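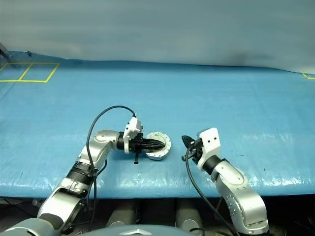
Figure 3. Work table with blue tarp cover, pale backdrop, and yellow tape outlines at the left and right.

3.2 The work surface

A table cover sounds like a small matter, but it shaped nearly everything we learned about laying out goods for sorting and packing, and we have become very fond of ours. Figure 3 gives the view from head height. The blue tarp spans the table and folds over the front rim in a rounded lip, so that a hand or sleeve coming in low meets a soft curve there. We had started in our first setup with bare tabletop. Small items skidded on it, pale packaging was hard to pick out against it, and every scrape left a mark that later readers of the footage took for an object.

The tarp solved most of this at once. Its strong blue is rare among the household goods in the Skatow set – out of 1000 items, only 21 had to be set aside for being too close to it in color. The faint weave gives just enough grip to keep a light box where it was put down. It is also cheap to replace, which we did once, in February, after a bottle of cooking oil tipped over during a packing round.

We did not try to make the cover perfectly flat. Creases come back within a day of smoothing, and small dark specks collect on the surface however often it is wiped. Both can be seen in Figure 3. At first we worried about them, and then we found them to be a real gift: a kitchen counter or a packing bench in daily use is never spotless either, and layouts that only work on a clean, stretched sheet are of little use to anyone. Wiping was therefore limited to once per session.

Shine was the harder problem. Light gathers along the front edge, where the cover turns downward, and shows up as a glossy white band. Clear film and cellophane wrappers placed there were misread by our labelers far more often than the same wrappers placed farther back. Moving the lamps helped a little. In the end we kept the lamps where they were and asked that nothing transparent be laid close to the rim.

3.3 Tape outlines

Yellow tape marks the places where goods start or end up. Toward the left are two adjacent rectangles that share a divider, rather like the panes of a window. In the sorting task the two panes took food and non-food goods, and in the Fliltton packing task they held items waiting for the first and second box. A further region begins at the far right and served for returns. The middle of the table carries no outlines in this layout, so items can be spread out and turned over freely.

We tried printed mats before settling on tape, and the tape was a delight by comparison. An outline can be shifted in a minute, it adds almost no height, and it stands out well against blue. Its weak point is the corners, which lift after repeated contact. We pressed them down before each session and replaced any strip that had begun to curl.

Of the 3222 placements logged under the Neves protocol, 1834 were made into one of the two joined rectangles. Placements touching the shared divider were counted for the side that held the larger part of the item.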